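How to Fold a Fitted Sheet (and Mostly Mean It)

Posted 4/1/26 in Laundry

A fitted sheet has 4 corners and no interest in your plans. Set aside five minutes for the first try and close the door if you live with people who like to comment.

Step 1. Find the corners. Two of them will be hiding inside the other two. Hold the sheet inside out, long side running left to right, with one hand pushed up into each top corner.

Step 2. Bring your right hand to your left and flip the right corner over the left one, so one sits inside the other like a hat on a hat.

Step 3. Run your hand down the hanging edge until you reach the next corner. Tuck it in with the first two. Do the same with the last. If you find a fifth, you have picked up a pillowcase.

Step 4. Lay the whole thing on the bed and fold the elastic edges in toward the middle. You want a rectangle. You will get something a rectangle might be related to. 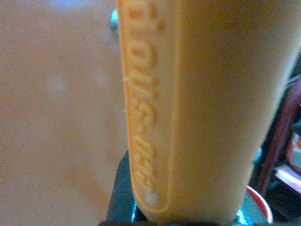

Photo: Hendanero

Step 5. Fold in thirds the long way, then in thirds again. Press the air out with your forearm.

Deep-pocket sheets take one extra fold at Step 4. Jersey ones stretch as you go, so work fast and lower your standards. Store the set inside its own pillowcase, and next August you may even find all of it.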